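Household Textiles, handout 2: Why cloth creases

Pick up any clean tea towel and bend a corner. Lovely, isn't it? Two sets of threads, warp and weft, slide over each other and let the whole thing curve. Paper can't do that!

A crease stays when fibres are bent, then set by pressure, heat or damp. Linen is the champion creaser (stiff fibres, very little spring), while wool bounces back beautifully.

For Friday: take the 100 per cent linen square from your Hotwood pack, fold it in half twice and leave it under 2000 g of books overnight. Open it out and look along each fold in low light. Which is sharpest, and does it run with the warp or across it?

Cloth on a white surface:

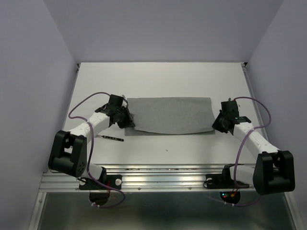
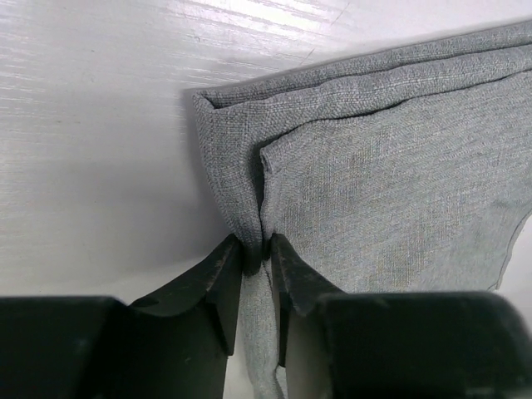 Negussie asked whether ironing along the grain makes a difference, and it does: pressing on the slant can stretch the weave, so keep the iron moving with the threads.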